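Putting: Distance Control
Kaewkla Golf Academy, Instructor Course
Handout 2, 12/13/21

1. Terms
Pace: ball speed at the hole. Line: starting direction. Break: sideways movement caused by slope. Pace is set first, as break depends on it.

2. Stroke length
Keep tempo constant and change the length of the backswing. The through-swing should match or slightly exceed it. A student who hits harder from a short backswing will show uneven contact, mostly toward the heel.

3. Ladder drill
Place tees at 5, 10, 15 and 19 feet. Putt two balls to each tee, out and back. A putt counts if it stops within 2 feet past the tee. Short putts score zero. Enter results on the Plarkthorpe sheet.

4. Reference data
The Trallia practice green log holds 1,471 putts. Use it for the homework table only. Green speed was not recorded for every session, so do not compare sessions.

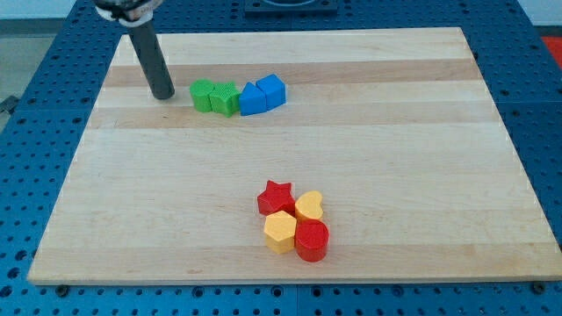 Should pace be taught before green reading?
Pace comes first. A read is only valid for one speed, and a beginner without steady speed cannot test it.

5. Homework
Complete the ladder drill on an uphill and a downhill slope. Record the stopping distance for each ball.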